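Support > Zodel Hand-Held Grippers > Getting Started > Setting Up at a Table

Last updated: August

Setting Up a Zodel Pair at a Table

This guide covers setting up the two-handed Zodel kit at an ordinary table at home or in a small office. It starts after unboxing and ends with your first saved recording. If you bought the single-hand kit, skip the parts about pairing left and right.

You don't need a lab bench. Most Zodel owners work at a kitchen table, a desk or a folding table, and the kit was designed with that in mind.

What you need

- Both Zodel hand units, with pads fitted
- The Koppel hub and its power adapter
- Two hand cables
- The pad cleaning cloth from the accessory pouch
- A laptop with the Zodel desktop program installed and 1000 MB of free disk space for the setup files
- A table you can stand or sit at with both elbows free

Step 1: Choose the table

Pick a table that doesn't rock. Push down on each corner before you unpack anything. A small wobble is hard to notice with your hands but shows up clearly in the recordings.

You should be able to reach the far side of your work area without leaning. If you can't, work closer to the near edge and leave the rest of the table alone.

A tablecloth is fine. Cotton and plastic both work. Smooth it toward the edges with your forearm and make sure it hangs evenly enough that it won't slide when you drag something across it. Thin plastic cloths hold their fold lines for a while after they come out of the package. You can leave the folds in, but start your first tasks on a flat part of the cloth.

Step 2: Place the hub and power

Put the Koppel hub to one side, off the work surface. A chair, a shelf or a bed will do, as long as the vents on the underside are clear. Don't set the hub directly on thick bedding. Put a tray or a large book under it.

Plug the adapter into the wall or a power strip and connect it to the hub. The status light turns amber, then green. If it stays amber for more than two minutes, unplug the adapter, count to 8 and plug it in again.

Keep power cords on the same side as the hub. Cords that cross the table will get picked up by a gripper sooner or later.

Step 3: Connect the hands

1. Connect the left hand to port 1 and the right hand to port 2.
2. Run each cable behind your elbow. Leave enough slack to stretch your arm out fully.
3. Open the desktop program and choose Pair Hands.
4. Squeeze the left trigger once when the program asks for it, then the right.

If the program shows the hands the wrong way round, swap the cables at the hub. Don't swap them at the hands, where the connectors are a tighter fit and wear faster.

Step 4: Check the jaws

Hold each unit over the table and let go of the trigger. The jaws should open all the way by themselves and stop without bouncing. Squeeze slowly until the pads meet, then release. Do this 3 times with each hand.

Look at the pads from the front as they close. They should touch along their length. If they meet only at the tip, the pad has been pushed on at an angle. Pull it straight off, line it up again and press until it seats.

Look at the pins in the linkage, too. Each should sit level in its joint. A pin that sticks out needs to be pushed back before you go on. If it won't stay in, stop using that hand and contact support.

Wipe the pads with the cleaning cloth. Don't use alcohol on them.

Step 5: Check the light

Daylight from a window is good for recording, but shiny surfaces throw it back. Turn on the live preview, hold the hands in working position and look for white patches on the table. Objects placed in a bright patch can lose their edges in the recording.

You have a few ways to deal with it. Close the curtain on that side partway, turn the table, or move the task to a part of the surface with less glare. A matte cloth also helps. Ceiling lights rarely cause trouble unless they hang low.
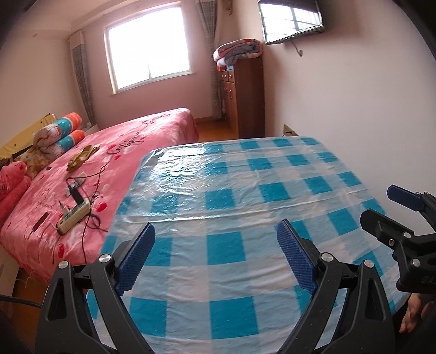

Jaws open over a checked plastic tablecloth. Window light reflects on the left side of the cloth.

Step 6: Record the starter task

Choose Starter Task from the menu. It uses two small objects of your own, such as a cup and a sponge.

1. Place both objects on the table, a hand's width apart.
2. Press Record and wait for the tone.
3. Pick up one object with the left hand and set it down in front of you.
4. Do the same with the right hand and the other object.
5. Open both jaws, lift them clear and press Stop.

Move at a normal speed. New users tend to slow down, and very slow recordings are harder to use later.

Watch the playback once before saving. If an object leaves the view, hold the hands a little higher and record again.

If something goes wrong

Jaws open slowly: Check for thread or crumbs in the joints and brush them out.

One hand drops out during a recording: The cable is usually pulling at the hub. Add slack and tape the cable to the table leg.

Playback looks washed out: Go back to Step 5.

"Jaser file missing" message: The Jaser calibration file didn't copy during installation. Run the installer again and choose Repair.

Guide written by Dzintra Jankauskaitė, Zodel product support.

Contact support | © Zodel, Virutdale | Back to top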